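Greltska closing set at Nascombe – anyone else still buzzing?

tapedeck_moth
Got home at 5 a.m. with my ears ringing and my shoes ruined and I need to talk about it. I've seen Greltska three times now and this was the first time it felt like she was playing the room and not her release schedule. The Jasolum remix in the last hour, with the vocal pulled all the way out and just that organ thing going round and round? I had strangers grabbing my arm! I don't even like being touched!

Anyway, who else was there, and does anybody have a decent tracklist past the two-hour mark?

lowpass_larry
Was there, left early, don't regret it. The first 90 minutes were great. Then she played three tracks in a row with the same breakdown and I went for fries. Nascombe is too big for her kind of music, it needs a low ceiling. They say it holds 3,000 and you could feel every bit of that space when the drums dropped out.

tapedeck_moth
Larry, you left before the good part, you can't review the good part!

lowpass_larry
I can review the part that made me leave.

quietcarriage
I'm with moth on this one. The middle dragged a bit, sure, but it's a long set, it's supposed to have a middle. I was over on the left by the pillars and the sound there was better than it's been all year. Last time I stood center and got nothing but kick drum and somebody's backpack.

Partial tracklist from my notes, which are bad. Opened with something beatless I didn't know, then the Asadi record with the backwards bells, then a long run of her own unreleased stuff. Jasolum remix was near the end. I wrote "SAW TOOTH!!!" at one point and I have no idea what that refers to.

subwoofer_aunt
That Asadi record is the one I'm after. I've been through everything on the label page and it isn't up there. I've been hearing it in people's sets since July and at this point I'd pay silly money for it. My brother swears it's an old track pitched way down but he thinks everything is an old track pitched way down.

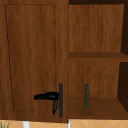 Is the Asadi record with the bells out yet?

Only on vinyl so far, and the first pressing was 1,140 copies that went pretty fast. The guy at my record shop told me a second run is planned and the digital version comes after that, but he didn't have a date for either one.

tapedeck_moth
Ugh, of course it's vinyl only. I don't even own a turntable anymore, I sold mine to pay for a trip to see, well, Greltska.

nine_volt
Different opinion coming in, sorry. I thought the warm-up beat the headliner. Whoever did the 10 to midnight slot was mixing so patiently, long blends, nothing flashy, and half the crowd was still stuck in the coat line. When Greltska came on it got louder and brighter and that was kind of all that changed for me. Lights were lovely though.

quietcarriage
The warm-up was very good, I'll give you that. I don't think it was better. She was taking actual risks up there – that stretch with no drums at all must have gone on for five minutes and people stayed with it.

lowpass_larry
Some people stayed with it. Some people were in the fries line with me.

nine_volt
How long was the fries line, out of interest

lowpass_larry
Long. Good fries. Nine bucks.

subwoofer_aunt
Can we talk about the price of everything else? 16 dollars for a beer and a water. I love that place but I ate a granola bar in the bathroom like a teenager.

tapedeck_moth
The refill station by the back stairs is free, you just have to ask security to let you past the rope. They were really nice about it on the night.

On the risks thing, I agree with quietcarriage. I've heard her do the safe version of that set at festivals and it's fine, it's 16 tracks you know in an order you expect. This had mistakes in it! There was one transition that completely fell apart and she laughed and started the record over and the whole floor cheered.

nine_volt
OK, the restart was great. I'll give her the restart.

quietcarriage
If anyone recorded audio from the last hour, even on a phone, please message me. I want to hear that organ part again, and also find out what SAW TOOTH was.

subwoofer_aunt
My brother says he recorded 40 minutes of it but his phone was in his jacket. I'll ask him to send it over tonight.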